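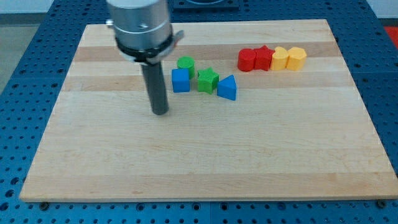
Papers > Household Studies > Norau Project > Section 3

Contents Previous Next Notes Print

February
By Hanyu Shi

3. What people do with a cutting board

3.1 How I got into the kitchens

I went into this part of the Norau project thinking I would write about knives. My notes from the first visits are full of knives, and some of those notes are pretty good, but they didn't get me far. People in Brulville don't have much to say about their knives. Ask them about the board underneath and they'll put the kettle on and pull out a chair for you.

So the study changed. I ended up with 51 households, most of them in the older streets on the Maner side of town, and I visited each one three times. The first visit was mostly talk. On the second I asked to be there while a meal was being made, and I tried to stay out of the way (not easy in a Maner kitchen, where the back door usually opens straight into the stove). The third visit was for whatever I had missed, and it was often the best of the lot. By then people had been thinking about their boards for weeks and had stories saved up.

I didn't use a questionnaire. I had a page of prompts folded in my pocket and I mostly forgot it was there. That makes the material messy, and anyone hoping for neat comparisons between homes is going to be annoyed with me. I talk about the limits of this in Section 6.

3.2 The good side

Almost everybody I visited could tell me which side of the board was "good." What they meant by it was all over the place! In some homes the good side was the one you cut on. In others you never, ever cut on it - it was for bread, or cheese, or for company. One man kept the good side facing the wall and told me it was resting. His daughter cut limes on it while he was telling me this.

I started out treating these as different rules for the same thing, and I now think that was a mistake. For the first group, "good" is a word about work: this side is flat, it doesn't rock, use this one. For the second group it's a word about looks, and the cutting side is allowed to get as ugly as it wants. When two people from the two groups share a kitchen you get arguments, and I sat through a few of those with my pen down.

Wood matters here. A board like the one in Figure 1 is a fair example of what people pointed to when they talked about looks: pale maple, bands of lighter and slightly darker wood running the long way, a couple of tan stripes toward the far end. People gave names to marks like that. I heard "the road," "the river," and in one house "Grandpa's belt." They also steered by them. A woman who cooks on Sunday for her whole family keeps onions on one side of the dark stripe and everything else on the other, and she got quite sharp with a nephew who crossed it.

Figure 1. A large maple cutting board with banded grain.

Plastic boards came up too, of course, and I don't want to pretend they didn't. Most homes had both. But plastic boards didn't get names, and they didn't get stories, and when I asked where one had come from the usual answer was a shrug. I did meet one exception, a green one with a melted corner that had been through a house move and a divorce, and its owner would not hear of replacing it.

3.3 Oil, salt, lemon, nothing

The care of wooden boards is where people got most serious, and where they agreed least. I sorted the answers into four heaps: people who oil, people who scrub with salt, people who use lemon, and people who do nothing and are proud of it. Plenty of homes landed in more than one heap. Salt and lemon go together so often that I nearly merged them, but the lemon people were firm that lemon was for smell and salt was for dirt, and I've kept them apart out of respect.

Oil is its own world. The hardware store, Sarıgül, sells a board oil from behind the counter, and the family there will ask what wood you have before they hand it over. I bought some. I was told to wipe it on at night and leave the board standing up until morning, and I was told it again on my way out the door. Several people in the study repeated that advice to me nearly word for word, and a few of them were sure they'd had it from their mothers. Maybe they had. The store has been in the same family a long while and mothers shop too. I can't pull those two sources apart with the notes I have, and I'm a little suspicious of any study that says it can.

The do-nothing people deserve more room than I'm giving them. Their boards were gray, often split at one end, and some had been in daily use for more than 10 years. They weren't lazy about it. They had a view, and the view was that a board is there to be used up, like soap. One of them turned 70 the week of my second visit and got a new board as a present from her sister. She thanked her sister very warmly and put it on top of the refrigerator. It was still there on my third visit, with a fern on it.

3.4 Who gets it next

I hadn't planned to ask about inheritance at all. It came up by itself, usually toward the end of an afternoon, when someone would pat the board and say which kid was getting it. Sometimes the kid in question was standing right there and looked surprised.

What struck me was how rarely a board was spoken of as property in the way a table or a clock was. A clock gets left to someone. A board just goes to whoever cooks, and if that person moves away, it may stay behind with the kitchen. In the Maner houses that have changed hands, I found boards the new owners had simply kept using, with someone else's knife marks in them and no idea whose. A couple of these owners felt odd about it at first. They told me they'd scrubbed the thing hard, with salt in most cases, and after that it was theirs.

I come back to those leftover boards in Section 4, together with the pans and the one very large pickle crock.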